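Avell Two-Arm Home Unit – rental and trial page

Avell sells this as a machine for light household chores. We stock it at Grostomier, we rent it out, and we would still tell most people to wait.

What it does fairly well: picks up small, rigid things from a flat table and puts them down somewhere else on the same table. Cubes, boxes, a remote control. Each arm ends in a two-finger gripper, and two fingers are fine for anything with flat sides.
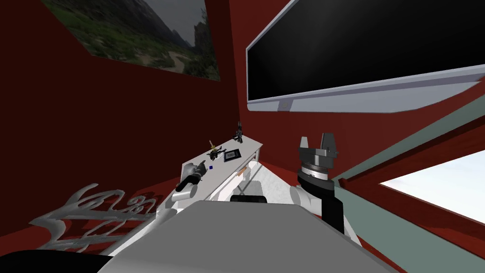
Odd shapes are another matter. Thin parts that stick out, soft cloth, anything piled up – expect missed grabs and a lot of waiting. In our own trials around 30 pickups in 63 went through without help, and a child would have cleared the table before lunch. The Benari software update, due in December, promises better. So did the last one.

Dishes, laundry and stairs are not supported, whatever the brochure hints.

Rental: $229 per day, setup included
Minimum clear space: 15 feet along one wall
Spare fingers: Sitompul pattern, sold in pairs
Returns: by noon Wednesday for weekend rentals

Ask for a demo with your own clutter before you sign.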